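Seren Harries @serenharries
January 8, 2024

I have bought dance shoes online again, so it's time for the thread I do every winter where I complain about it and then buy another pair by April.

For the new people: I dance in a church hall with a floor that was last refinished under a different pope. I am a beginner in my sixth year. I have wide feet and a narrow budget.

The shoe in question is the Gethin, a soft black leather ghillie from Dikenstead. Full lacing, suede sole, elastic loops. The product page says "fits like a glove." I have worn gloves. My gloves have never needed a shoehorn.

Sizing. Dikenstead uses its own sizes, which are British sizes minus one, unless you want the wide fitting, and then they're British sizes plus nothing. There's a chart. The chart is a photo of a chart.

I wrote to ask. A very nice person called Elin Yorath wrote back and said most dancers go down a size for a snug fit, but some go up, and many stay the same. Thank you, Elin.

So I stayed the same. They came in a 6. My left foot moved right in. My right foot is still in talks.

Rhiannon Bowen, who teaches us, says a ghillie should feel too tight in the chair and perfect by the second reel. She has been saying this to me about every pair I've owned. I would love to meet this second reel.

Breaking them in, a list of things people at class have told me to do: wear them with thick socks while doing the dishes. Never wear them with socks. Stuff them with newspaper. Freeze a bag of water in them. Ask Gwilym Trevor to wear them for a week. (Gwilym did not offer. Gwilym was at the other end of the hall.)

I went with the dishes. My kitchen is very clean and I can now do a decent pas de basque from the sink to the fridge.
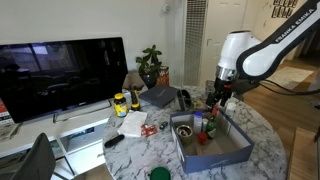 Next, laces. The Gethin ships with laces long enough to tie down a boat. You wrap them under the arch, around the ankle, and then you still have enough left over for a second dancer.

Mesteson sells shorter ones. They also sell "competition laces," which cost twice as much and as far as I can tell are laces.

Cut them yourself, says Iestyn Prothero, and seal the ends with a lighter. Iestyn has one lace with a tip and one that looks like a burnt noodle. I ordered the Mesteson ones.

On suede soles, for anyone shopping: lovely on wood, grim on anything with wax. They go shiny and then you're skating. You need a wire brush. Brush one way, lightly, outdoors. I brushed mine in the car and the car is now a bit suede too.

Do not wear them to the parking lot. Do not wear them "just to the parking lot." I have said this sentence to myself in both tones of voice.

Some of you asked about hard shoes. I tried a pair at the Staswood shop two years ago and the salesman and I agreed, without speaking, that I should take them off.

Also asked: is it worth going for the $200 handmade ones? Rhiannon has a pair and they are beautiful and they have outlasted two of her cars. I have also seen what I do to shoes. I'll stick with the Gethin.

Returns, since it always comes up. Dikenstead gives you 12 days, soles unmarked. It takes me longer than that to admit they don't fit, so in practice I have never returned a shoe. I have given away several. Half the beginners' set is dancing in my mistakes.

Update from class: wore them for the whole evening. Too tight in the chair. Too tight in the first reel. In the second reel I forgot about them completely, mostly because I'd gone the wrong way around Gwilym and had other concerns.

Rhiannon has counted this as a win for her side.

Right foot has asked me to mention that it would like the wide fitting. Does anyone know if the sale at Staswood is still on?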